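Search this board
Advanced search
Last updated: August 17, 2021

Topic: Kraft paper and blue tape as a table cover: tape lifting, paper tearing at the crossings

kiwasaki
I cover a work table with brown kraft paper and lay a grid on it in blue masking tape so that small items go back to the same cell every time. Paper is held down at the edges only. Two problems. The tape edges go wavy after a few days, and the paper tears where two lines cross. I re-lay the whole thing more often than I would like. What are people using?

stirk_bench
What weight of paper? The thin stuff sold for parcels will tear at the crossings no matter what you do. You have two layers of tape there and bare paper right beside them, so all the flex goes into that one edge.

kiwasaki
No weight printed on the roll. It came from Nenix with a packing order. Thin enough that I can see a pencil line through it against a window.

gemechu_a
Then it is parcel wrap. Go heavier. I would also drop the continuous lines. Cut the cross pieces short and butt them against the long ones, so there is only a single layer of tape anywhere. Use a sharp blade and a steel rule, and do the cutting on a separate board. Half the tears I have seen in covered tables started as a knife mark.

oldpallet
Disagree on butting. A butted end is a free end, and free ends lift. On a grid with large cells you might have a dozen crossings, and butting turns each one into two loose ends. I run lines straight across and press them with a plastic card. Mine have lasted since I moved into the unit at Stirkbridge.

gemechu_a
On the same thin paper?

oldpallet
No, on Ellar board wrap, which is a good deal stiffer. Fair point.

kiwasaki
Photo of the table attached. The tear is near the center where the lines cross. Small items are in the yellow basket on the right.
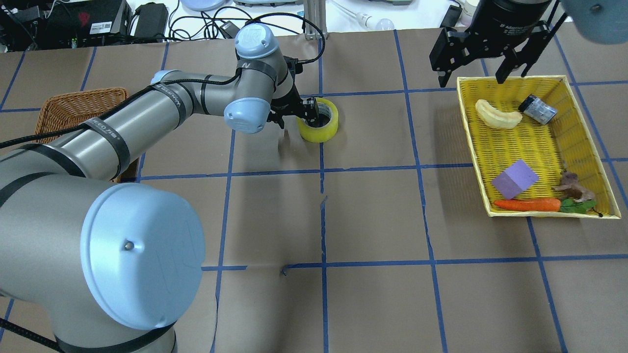 1. Reply from stirk_bench
The lines are uneven in places and the tape looks torn rather than cut. I would fix that first. A torn end has a ragged edge that catches sleeves and anything you slide over it. Patch the tear with a square of the same paper glued from below. Do not put clear packing tape over it. When that comes up it takes the top of the kraft with it.

2. Reply from oldpallet
Packing tape over a tear is fine if you never intend to lift it. I have done it many times. Also, a shallow basket with slanted walls wastes floor space inside. The carrot and the foam cube would sit better in a straight-sided tray, and a tray can be lined up with the grid.

3. Reply from gemechu_a
The basket is fine. Slanted walls make it easier to get things out from the edges. The woven bottom is what I would watch, if it is woven underneath too, as it can scuff thin paper when you drag it. Lift it, or put a sheet of card under it.

On the tape: masking tape is made to come off. For a grid that stays put, try a paper-backed tape with a stronger adhesive, or skip tape and rule the lines with a marker. Kenta, do the cells have to be visible from across the room?

4. Reply from kiwasaki
Visible from standing height, that is all. Marker would do it, but I change the cell size now and then and would have to replace the sheet. Stronger tape has the same drawback.

5. Reply from gemechu_a
Then keep the blue tape, change the paper, and fix the sheet with double-sided strips under each long line so it cannot shift. Most of the waviness comes from the paper moving, in my experience.

6. Reply from oldpallet
Double-sided leaves residue on a laminate top. Spray mount is worse. I would clamp the sheet at the two short ends and pull it tight.

7. Reply from kiwasaki
Clamps get in the way at the ends. I will try the heavier paper with double-sided on one half of the table and nothing on the other, and patch from below if it tears again. Butted crossings on the first half, straight ones on the second.

8. Reply from stirk_bench
You are changing two things at once on the same half. Swap one of them or you will not know which did it.

9. Reply from kiwasaki
Correct. Double-sided over the whole sheet, then, and only the crossings differ. Paper is ordered.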